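Kosar: what we did to a perfectly good ditch
Project report, Group 2
Romana Paulík, Matúš Malý, Rozália Danko, Oľga Murín
Supervisor: Miloslav Jireš
Submitted 03/02/2018

Background

The Kosar is a stream, according to the map, and a ditch, according to everyone who lives next to it. It leaves the allotments at Durka, passes behind the garages and disappears into a pipe under Flodden Road. Our task was to record what lives along the open stretch, which is 1215 metres long, and to get local people interested in it. We chose the topic after the one about bus shelters had been taken.

Method

We divided the bank into sections with string and canes. Two of the canes were later seen supporting somebody's beans, so the section boundaries between the garages and the footbridge should be read generously.

Each section was walked slowly in both directions, by one person looking and one person writing. Matúš wrote, having the only legible hand. Birds were noted if seen or clearly heard. Plants were noted if we could agree on them, and the arguments are left out of the results. For the water we used a pond net and a white tray, and put everything back where it came from, including a sock.

We also ran one guided walk for residents. Rozália put up notices in the library and the launderette, and Oľga drew a spotting sheet with tick boxes for the children.

Results

The stream has more in it than we had expected, which was nothing. We found freshwater shrimps in the upper sections and water lice nearly everywhere. A grey wagtail was feeding below the footbridge on most visits. Snowdrops had come up behind the garages in a place where no sane person would have planted them. A heron was recorded, and then recorded again by the other pair, who were looking at the same heron.

Below the outfall at the garages the shrimps stop and the water lice carry on. Mr Jireš pointed out that this was the most interesting thing in our notebook. We had put it on the back page, under the shopping.

The walk

We had planned for 20 people and 45 came, along with a spaniel called Maillard who went through the sampling site before we did. The route took roughly twice as long as in our rehearsal. The children finished the spotting sheets by the first bend and wanted harder ones. Several adults told us that there used to be sticklebacks, and one man told us several times.

Problems

The waders leaked. There was one pair, and we took turns.

Our plant records are weak, February being a poor month for anything with leaves. Whoever takes this on next year should ask for a slot in the summer term and bring a better book than ours.
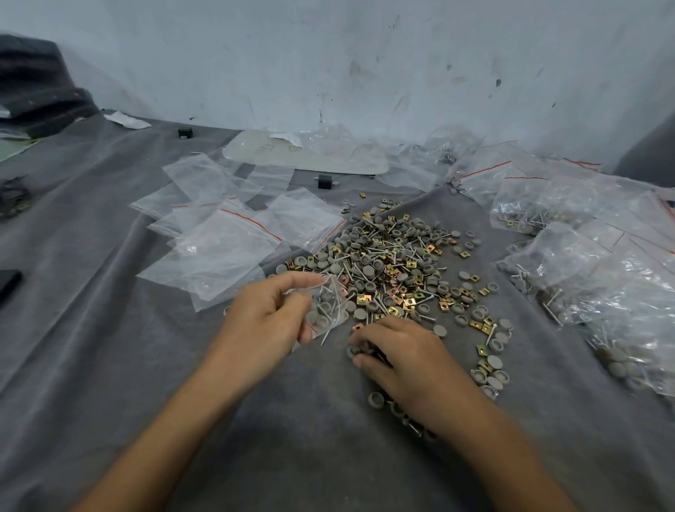

What we would do next

The outfall needs testing properly, with a kit that measures something. We would sample above and below it after heavy rain and again in a dry spell, and ask the council where the pipe comes from. Romana has written to them and has had an automatic reply.

We would also repeat the walk, with a second leader at the back and the spaniel on a lead. The spotting sheets are in the department office for anyone who wants to copy them.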